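Colour and Surface in the Home
Notes for session 3: gloss, matt and what happens in between 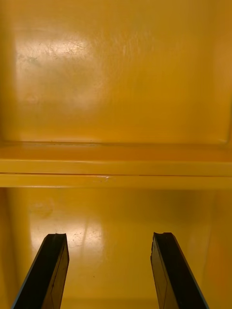 Glossy mustard yellow, with a patch of glare towards the upper left and fine scratches in and around it.

Right, last time we did hue and I promised we'd get on to shine, so let's do that. I've put the bits I talk about fastest in these notes so you don't have to scribble.

When you ask people what colour a cupboard is they'll give you one word. Yellow, say. But paint a board in one yellow, give half of it a gloss finish and leave the other half matt, and you'll swear I used two tins! A gloss surface bounces light off like a poor mirror, so where the lamp hits it you get a pale patch, and away from that patch the colour looks deeper. Matt scatters the light every which way, so you get the same softish colour wherever you stand.

Words I'll be using (and expect you to use in your write-up):
Glare: the pale patch where the light comes straight back at you.
Cast: a lean towards another colour, such as amber in a yellow.
Sheen: anything between full gloss and dead matt. Shops call it satin or eggshell and they don't agree on which is which.

I'm very fond of mustard, I should warn you. I grew up with a 1971 kitchen, all Monska units, and my mother wiped them down every night with a cloth that was far too rough. By the time I left home you could read the whole history of that cloth if you stood by the window. Scratches hide on matt until you touch them, but on gloss they show up best near the glare, and it's a good place to look first if you're buying second-hand.

Corners are the other thing. Where two panels meet, less light gets in and the colour drops. Beginners paint their corners the same as the middle and then wonder why the drawing looks flat.

For next time: pick one shiny thing at home and look at it under 2 different lights. Paint 5 swatches from it, lightest to darkest, and bring them in. Please don't use the Zidton poster paints, they dry chalky and you'll lose the top end. The Grilline gouache in the cupboard is fine, just put the lids back on.

Reading is the Šindelář handout, first half only. The second half is on varnish and we'll get to it in February.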